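Brirnstead Play Library: progress report to the MacAulay Fund
Prepared by Parviz Kermani
2024-11-03

Dear all,

I'm sorry this is a longer letter than the last one, but October was a full month and there is a good deal I'd like you to know about. Your grant has let us do the job we had been putting off for years, which was to go through the whole of the building block collection, piece by piece, and make up proper sets that families can borrow and bring back without a phone call about what was missing in the first place.

When we wrote our application we had everything in old crates, the Handoten bricks in with the Zarano ones, and goodness knows what else at the bottom. We have now sorted 432 blocks by colour and by shape, and 28 sets are bagged, labelled and on the shelf by the door. The target in our application was 70 sets by the spring, and I feel we are on course for it, although the second half will be slower going (the easy crates went first, I'm afraid!).

Ehsan Akbari has been looking after the record cards. Each kind of block gets a card with its colour and shape, so that whoever checks a returned bag can see at once what belongs in it. Ehsan lays the pieces on a plain white surface, and it does make the paler greens and yellows much easier to tell apart.
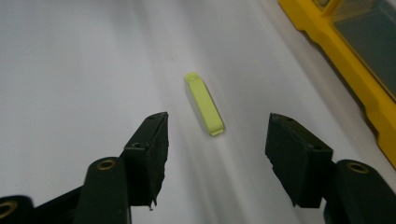 Lime-green block, long side, with the small raised lip near one end.

Shapes like this one took us longer than we had allowed for. We began by putting all the long blocks together, and then had to go back through two shelves when we saw that a small step or lip at one end mattered to how a set was made up. It cost us several evenings, but the cards are better for it.

On money, we have spent £400 so far, on drawstring bags, card, labels and two sturdy shelf units. The receipts are in the envelope with this letter. We would like to move a little of what was set aside for printing over to bags, if you are happy with that, and I should be grateful for a line either way before we place the next order.

With very warm thanks from us both,
Parviz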